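Notes from the bench

Hello again, and thank you for all the replies to the June issue, especially the reader who sent me a whole page on the right oil for music box combs. I've read every word and I'm still none the wiser!

July has been gear month here. I've wanted to put together a slow display clock ever since I saw one in the window at Hopkin, the kind where you can watch everything going round and there's no case to hide your mistakes. I finally gave in and ordered a box of mixed parts from Griltum. It cost me 63 pounds with the postage, and it came wrapped in so much brown paper that the cat moved in for the afternoon.

The first job was laying it all out. I used to do this on a white tea towel and I can't recommend it, because anything shiny vanishes the moment you look away (I lost a whole evening to one grub screw in the spring). Matvii Hordiienko put me on to dark cloth. He mends sewing machines over in Trosard and he swears by a plain blue or grey one, no pattern, big enough that a dropped part lands on it and stays there. He's right. Silver bits show up beautifully, they don't roll as far, and you can gather up the corners when it's time for tea.

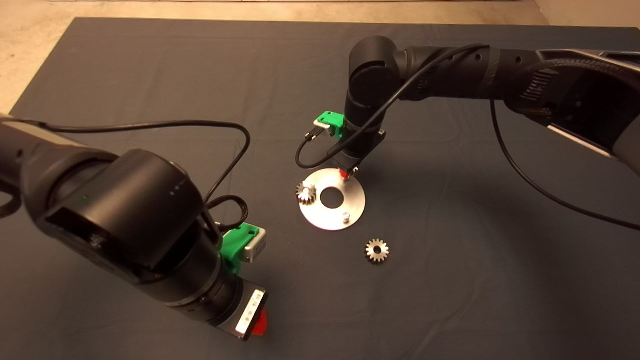
Plate, peg and spur gear on the dark blue cloth.

I'm very taken with that plate. It's brushed aluminium with a big round hole through the middle, and I'd happily hang it on the wall as it is. The spur gear is a tiny thing next to it. If you're new to all this, a spur gear is the plain sort with straight teeth, and it's a good one to start on as you can see what it's up to without turning your head upside down.

A few of you asked how I go about a first fitting. Very slowly! Peg first, always, and get it properly upright before you go near a gear. Then offer the gear up with no pressure at all. If it wants to go on, it will. If it sits at a slant, take it off and look down the bore for a burr or a bit of fluff. I go over mine with a soft brush and a drop of spirit on a cotton bud, and I never, ever reach for the hammer (I did once, we don't discuss it).

Next on the list is cutting a base. I've got a nice offcut of beech, 300 mm by 229, from the Utesow open day and I can't decide whether to oil it or leave it bare. Write in if you've got views.

The swap table is back on Friday evening, usual room, kettle on from seven. I'll bring the spare brass washers, and if anyone has a 70 mm clock hand going begging, please put it in your pocket before you leave the house.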